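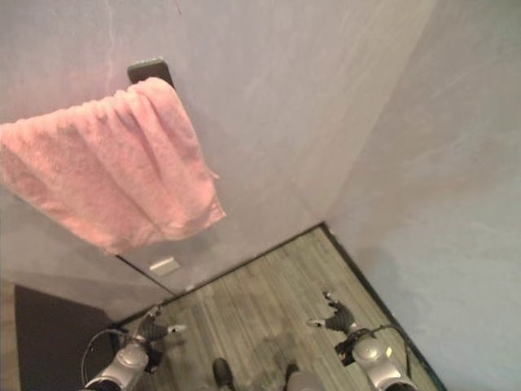 Asunto: Re: [casa-y-apaños] Toalleros sin taladrar, ¿aguantan o no?
Fecha: 27 de enero de 2019

Hola a todos:

Contesto por partes, que el mensaje de ayer traía varias preguntas juntas.

> Tengo un baño pequeño y el casero no me deja hacer agujeros.
> ¿Alguien ha probado los toalleros adhesivos? Los de Dindeo
> me salen a 17 euros y no sé si fiarme. Y otra duda: ¿lo pongo
> al lado de la puerta o en el rincón? Somos 5 en casa.

Yo tengo puesto uno oscuro, casi negro, de los rectangulares, pegado en la pared clara desde agosto, y ahí sigue con su toalla rosa de rizo encima. ¡Y mira que esa toalla pesa cuando está mojada! Es de Skyrme, de las gordas, que tardan una eternidad en secar pero a mí me encantan.

Lo de pegarlo tiene su truco, eso sí. La primera vez lo puse deprisa y a los seis días me lo encontré en el suelo. La segunda limpié bien la pared con alcohol, apreté un buen rato y lo dejé 10 horas sin colgar nada (la caja decía menos, pero no me fiaba). Si tu pintura es de esas mates que sueltan polvillo al pasar la mano, yo me lo pensaría – lo que se despega entonces es la pintura y luego a ver qué le cuentas al casero.

En cuanto al sitio, yo lo pondría cerca del rincón, donde no le dé la puerta. Lo mío es una toalla doblada y ya abulta bastante. Para cinco personas con uno no haces nada, ve pensando en una barra larga o en repartir.

Ah, y pon una alfombrilla debajo si tienes suelo tipo madera. La mía es marrón muy oscuro, se lava bien y no se le nota nada.

¿Alguien sabe si los de Dratberg traen recambio del adhesivo? En la tienda de Wisten no supieron decirme.

Un saludo y ya contarás qué tal te queda.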